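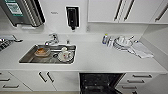
Papers > Manipulation > Gripper trials

4.2 Comparing the two grippers on kitchen clearing

We compared the Gimano two-finger gripper and the Konomo suction gripper on the same task, which was to move used crockery from a sink to a dishwasher. Both were mounted on the Skivar arm and driven by the same controller, so the only change between runs was the gripper and its grasp planner. The head camera supplied the starting view for every attempt. In Figure 3 the mug lies slightly tipped by a saucer or small plate in a dark, reflective basin, and the dishwasher door is already down. We counted a grasp as good if the item was lifted clear of the sink and held until the arm reached the racks.

Figure 3. Head camera view of the worktop, sink and open dishwasher.

In all we recorded 1,107 attempts with the Gimano and 1,081 with the Konomo. The Gimano did better on mugs and cups, where it could close on the rim or the handle. Its usual failure was a finger touching the side of the basin before the other had reached the item. The Konomo was quicker on plates lying flat – it needs only one clear patch of glaze – but lost its seal on curved bowls and on anything with food left on it. We did not rinse items between attempts.

Reflections from the steel caused trouble for both. The depth estimate near the bottom of the basin was often too low, and the arm then pressed down harder than planned. Following the method used in the Ķēniņš trials, we added a contact check that stops the descent when the wrist force passes a set limit. We discarded 33 attempts made before this check was in place, and they are not part of the totals given earlier.

Placing was harder than grasping. The lower rack leaves little room for the Gimano fingers to open, and we had to turn the wrist before release. The Konomo did not need this turn, though its hose sometimes caught on the dishwasher door. Placement results are given separately in Section 4.3.

Filed under: Grippers and end effectors, Household tasks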